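Kevbridge Home | Projects | Reports | Partners | Contact

Progress report to Bostus: learning yard tasks in simulation
Kevbridge outdoor manipulation project
March 11, 2018

1. Where we stand

We are very happy to report that the simulated yard is up and running, and that the robot can now be driven around in it for whole sessions without a restart! When we last wrote to you, in November, we had a flat green plane and a single post to reach for. Now we have a full backyard with a lawn, a fence and plants of very different shapes, and the two-armed robot model works inside it.

The research question hasn't changed. We want to know how much a robot can learn about outdoor work from demonstrations recorded entirely in simulation, with a person steering both arms. Yards are hard in ways that kitchens aren't — few straight edges, lots of green on green, and very little nearby to tell the robot how far away the ground is.

2. Demonstrations so far

We have recorded 671 demonstrations out of the 2250 in the plan. That is a slower start than we had hoped, mostly down to the steering software (Tritby), which lost its link to the simulator whenever the yard was reloaded. The fix went in last month and the recording pace has picked up nicely since.

3. Early result

We trained two versions of the controller on the same demonstrations. One sees only the main forward view, and the other also gets a close view from the gripper. The second version lines up with a trunk more steadily, and it recovers better when we start it at an odd angle. We were a bit surprised by this, as the close view often holds little apart from grass. Our best guess is that even a blurry patch of lawn says something about height and tilt. We'll test that properly before we claim it.

4. Views from the simulated yard
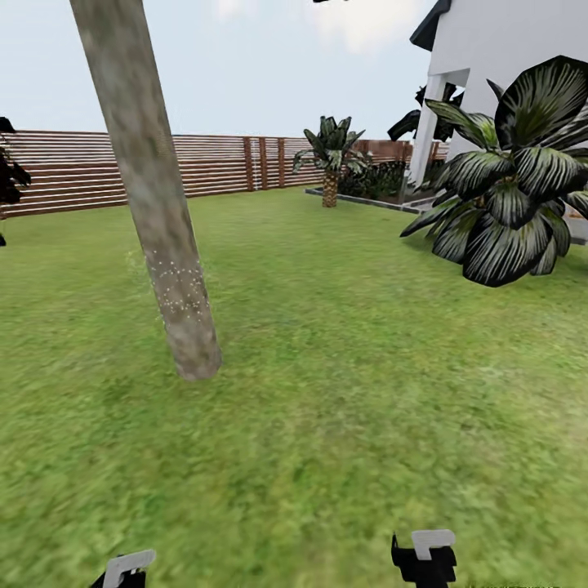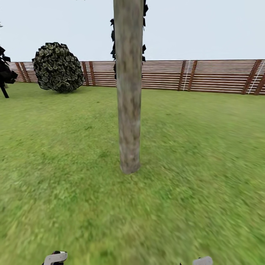
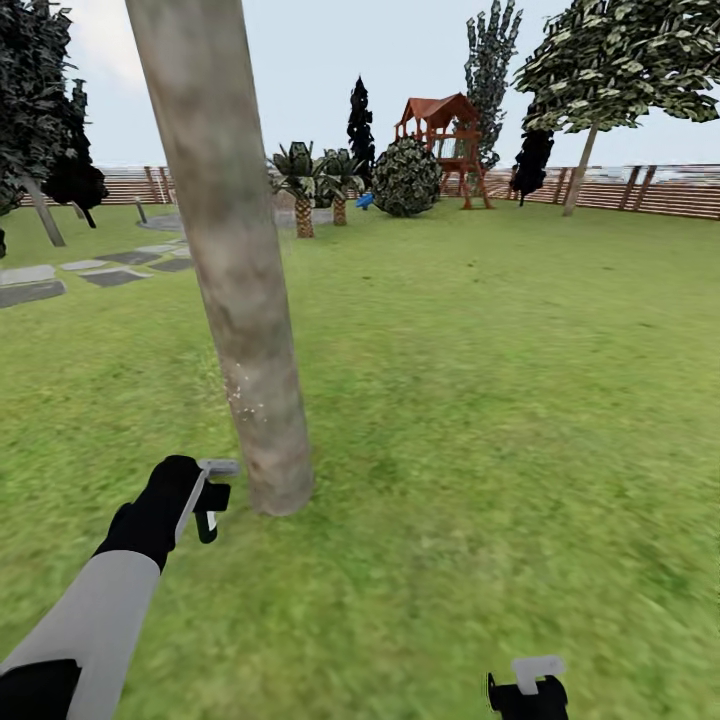
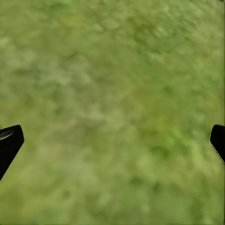 Grass and parts of the robot are in all four views; the last one has just the two black fingers over the lawn.

5. Next steps

- Finish the remaining demonstrations, with more starting positions far from the trunk.
- Repeat the comparison with the close view blanked out halfway through a run.
- Move the training jobs to Au, our new compute server, which is installed and waiting for its storage.
- Send Bostus the recording format notes, so your own team can load the data.

Spending is within plan and we are not asking for any change to the budget. We would love to show you the yard live at the next review, and you're welcome to take a turn at steering the arms.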